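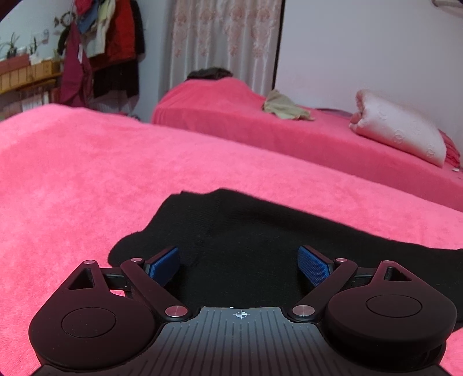
Pink fleece blanket on a bed, with a folded black cloth on top

Home > Laundry > Bedding > Fleece

How to wash a fleece blanket so it stays soft

Fleece is polyester, so it washes easily and dries fast. What ruins it is heat, fabric softener and sharing a drum with towels. The method below suits throws and full bed blankets, plain or printed.

Before you start

Check the label. Most fleece can be washed at 30 degrees. If the label is missing, use the cold setting.

Take the blanket outside and shake it hard. Go over it with a lint roller if you have pets, as wet hair clings to the pile and is difficult to shift afterwards.

Treat any marks first. Dab on a little washing-up liquid mixed with cool water, leave it for ten minutes and blot. Don't scrub, or you will rough up the surface.

Washing

1. Put the blanket in on its own. A double-size one needs a drum that is no more than half full.
2. Use liquid detergent, half the normal dose. Powder can leave grains in the pile.
3. Leave out the softener. It coats the fibres and flattens them. Put 50 ml of white vinegar in the softener drawer if the blanket feels stiff.
4. Choose a gentle cycle with a spin of 800 or lower.
5. Wash strong colours separately the first 2 times. Bright pinks and reds can lose a bit of dye.

Drying

Hang it over two lines of the airer so that air gets between the layers. Indoors in December mine takes overnight. If you must use a tumble dryer, pick the lowest heat and take the blanket out while it is still slightly damp at the edges. High heat melts the tips of the fibres and there is no way back from that.

Don't iron it. Creases drop out once it has been on the bed for a day.

If it has already gone bobbly

Lay it flat on the bed and pull it tight. Use a fabric shaver in short strokes with very little pressure, then brush the pile one way with a soft clothes brush. I did my old Skunura throw like this and it took most of an evening.

Updated 23rd February

Comments (3)

Berge: Does the vinegar leave a smell? I have 2 of these to do and one is for the spare room.

Hellside: It goes once the blanket is dry. I've used it for years.

moorlane80: Wish I'd read the bit about the dryer first. Mine has gone like cardboard down one side.

Contact | Copyright Ristside Home Notes | Back to top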